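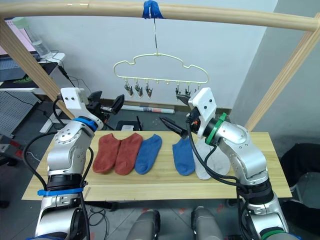

Wetell Sock Station
Tabletop collection kit for two-arm teleoperation

Nearly every group that trains a manipulation policy starts with blocks. Blocks are cheap, rigid and extremely forgiving, and at the end of the month you own a policy that is very good at blocks. The Sock Station is for the month after that.

It is a complete task set for recording demonstrations of hanging small, limp, badly behaved laundry. You supply the robot and a person with some patience. We supply everything the robot is going to drop.

What's in the box

Round-rod wooden frame with top rail and two angled posts. Assembles with the hex key provided, or with the better one you already own.
Tabletop board, light wood.
Cloud-shaped plastic clip hanger with metal hook.
Spare clips and springs. You will want these sooner than you think.
Ankle socks in rust red, cobalt blue and light grey.
Roll of blue tape for fixing the hanger to the rail. Yes, tape. We tried a machined bracket for one season and it mostly taught the arms to pull harder.
Printed reset card with starting layouts.
License for Kivolano, our episode logger, for 2 workstations.

Why socks

A sock has a heel, a toe and a cuff, and will show you whichever one is least useful. It has to be picked up by the right end, brought to a clip that swings when touched, and held there while the clip is opened. Operators generally settle into having one arm steady things while the other does the fiddly part, though some prefer the other way around and will explain why at lunch.

Colors are chosen to be easy to tell apart under ordinary office lighting. Socks are sold by the bundle and are all the same size, which simplifies matching and also rules out stealing them for personal use unless you have the correct feet.

Recording

Kivolano records joint positions, gripper commands and camera streams on a single clock and cuts the session into episodes when the operator taps the foot pedal (sold separately; see Accessories). Each episode can be tagged as complete, partial or dropped. Please use the dropped tag. Customers who delete their failures tend to write to us later asking why the policy has no idea what to do when a sock is on the floor.

The reference set, Womosden, comes as a download with every kit. It holds 3418 episodes recorded on the same hanger and socks. Use it to check your pipeline before you spend a week of operator time finding out the wrist camera was mirrored.

Fit and setup

Frame footprint: 84 cm wide. Measure your reach first.
Arms: any matched pair that can reach both ends of the rail without meeting in the middle.
Grippers: parallel or pinch type. Slim fingertips do noticeably better on the clips. Wide pads will open the clip, the neighboring clip and occasionally the hanger.
Lighting: normal room light. Keep direct sun off the board.
Cables: leave slack at the elbows and secure them away from the clips.

First setup takes an afternoon. Resetting between episodes takes as long as it takes to pull down the socks and lay them out again, a job which remains stubbornly manual.

Accessories

Malik foot pedal, USB, single switch.
Replacement sock bundle, same colors.
Pointed fingertip set, black, pair.
Extra hanger. The 3-pack costs less per hanger and saves you a second order.

Ordering

Kits ship flat. Orders placed before noon on Thursday go out the same week. Frame and board carry a one-year warranty. Socks are considered a consumable and cannot be returned once they have been opened, worn or demonstrated upon.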